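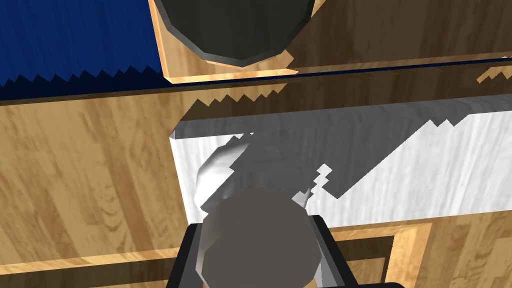 Why did Gernau stop its kitchen robot trials? An arm kept closing its gripper after the stop command had been sent, and the company wants the cause fixed before any arm runs again.

Gernau has suspended work with its Rutik kitchen arm following a fault in the software that controls the gripper, the company said in a notice to its test partners in August 2018. Nobody was hurt. The notice covers all arms at the Gilchrist test site and the two units out on loan.

The fault first showed up in simulation. Gernau rehearses each task on a computer model of a kitchen, with wooden surfaces, a board and the objects the arm has to deal with, before the same program is loaded onto a real machine. In one of those rehearsals the stop command went through and the arm itself halted, but the fingers went on closing until they reached the limit set for the task.

Engineers put that down to a problem with the simulator and logged it as low priority. The program was then passed for use on the real arm.

During a later session at Gilchrist, an operator pressed the stop button while the arm was reaching for a metal bowl. The arm stopped. The gripper closed on the rim, bent it and held on until power was cut at the wall. The operator was standing behind the guard rail at the time.

Gernau went back through its records and repeated the test in the simulator 84 times with the same program. The late closing appeared in two of those runs. In both, the stop command arrived just as the gripper was being handed a new target position. The arm controller dropped its instructions as it should. The gripper controller kept the last one it had received and carried it out.

The two controllers come from different sources. Gernau makes the one for the arm, and the gripper controller is supplied by Nakitz. According to the notice, each one passed its own safety checks. The stop function had been tested on the arm and on the gripper separately, and on the two together only when the arm was standing still.

Nakitz said it had sent Gernau a revised version of its software, in which a stop command clears any waiting instruction. It also said the gripper had behaved as described in its manual, which tells customers to cut power to the fingers as part of an emergency stop. Gernau did not dispute this. The Rutik stop button cuts power to the arm joints only, and the company plans to rewire it so that the gripper is on the same circuit.

Partners holding a loan unit have been told to leave it unplugged and not to install the revised software themselves. Gernau will collect both units and make the wiring change at its own shop. The work takes around 90 minutes per arm, not counting testing.

Simulated trials are continuing. A gripper that moves after a stop command will now count as a failed run, and a program with a failed run can't be loaded onto a real arm until someone outside the programming team has signed it off.

Gernau expects to restart trials at Gilchrist in October. The bent bowl has been kept for the accident file.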